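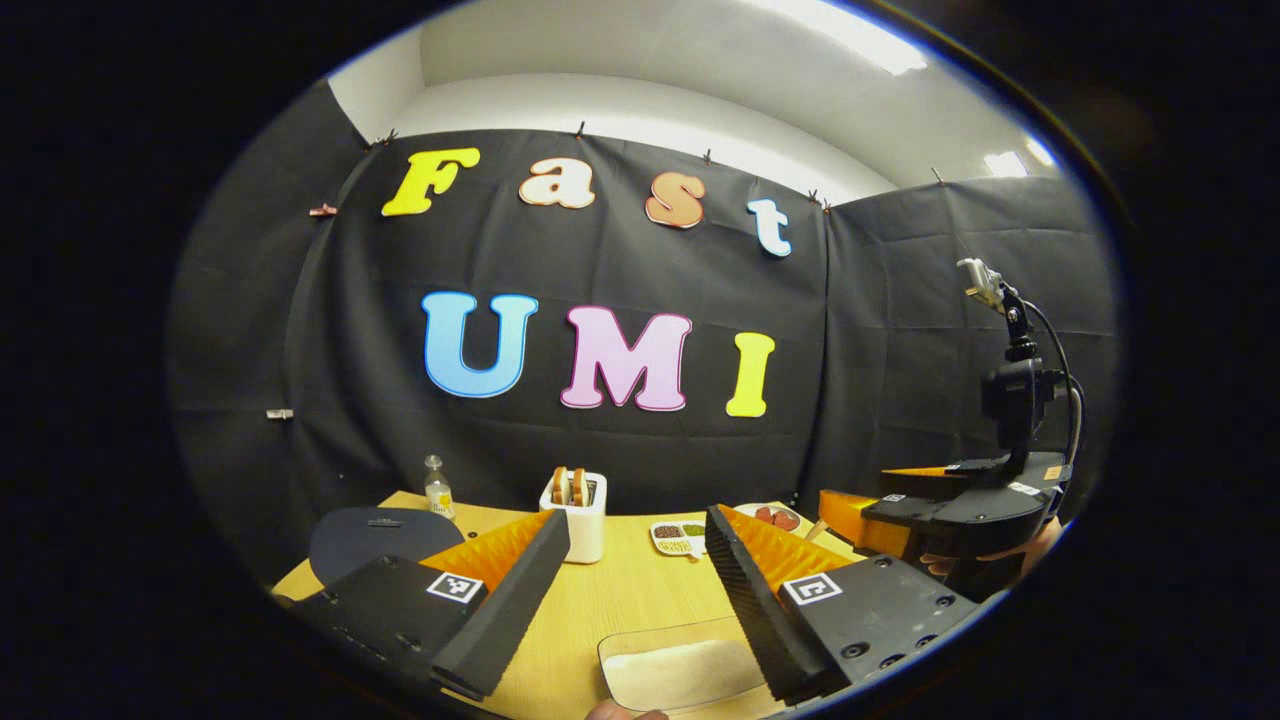
Work package 2 of the Rarkdale project concerns written rules for benches on which people and robot arms handle the same objects. During this reporting period the draft code of practice was extended from fixed arms to hand-held gripper tools, which the first draft had left out. The two kinds of equipment need different clauses but often share one table. A hand-held gripper with a fiducial marker on each finger is used within reach of an arm carrying its own gripper and camera, and an operator's hand can be close to the arm's gripper while both are over the same tabletop. Section 4 of the draft now treats this arrangement as a single shared workspace with one set of rules.

Report to the programme office, 22 February 2023

1. Work done in the period

The draft code was issued to the two partner sites, Wovance and Lindholm, for trial use. Both sites were asked to work to it without local changes and to log each case in which a clause could not be followed. The log holds 1481 sessions, of which 771 involved a hand-held tool and an arm at the same table. Departures from the draft were recorded in 63 sessions.

Most departures fell under clause 4.3 (state of the arm while a hand is inside its reach). The clause required the arm to be isolated at the supply. Operators at Wovance reported that isolation caused the arm to lose its reference position and that re-homing delayed the next session. The revised clause permits a monitored standstill, provided that the stop function has been tested on the same shift and the test is entered in the bench record.

2. Changes to the draft

4.1 The reach of the arm, including its gripper and any mounted camera, is to be marked on the bench plan.

4.4 Cables on the arm are to be checked through its full range of movement before first use. A cable that can catch on the gripper or the table edge is to be re-routed.

4.6 Fiducial markers on gripper fingers are to be flat, clean and fully legible. A damaged marker is replaced before work continues.

4.7 Finger pads are inspected at the start of each shift. Lifting, splitting or contamination is a reason to withdraw the tool.

4.9 Food and glass. Where food items are handled, pads are to be cleaned between items. Glass containers may be used only if the grip force limit is set and recorded. Electrical appliances used as props, such as a toaster, are to be unplugged.

Clause 4.9 is new. The first draft assumed rigid test blocks and gave no guidance on household objects.

3. Open points

The grip force limit in 4.9 has no agreed value. Lindholm has proposed a single figure for all glass items; Wovance prefers a limit set by object class. Measurements will be made on the Vumow test rig before a value is entered.

The two sites also differ on record keeping. Lindholm keeps one record for each bench and Wovance one for each tool. The draft will accept either until the next review.

4. Budget and next period

Spending is within the approved profile and no transfer between headings is requested. Remaining tasks in the package number 5, the largest being the operator checklist. It will be drawn from section 4 and limited to a single printed page. The revised draft will be sent to the programme office together with the departure log.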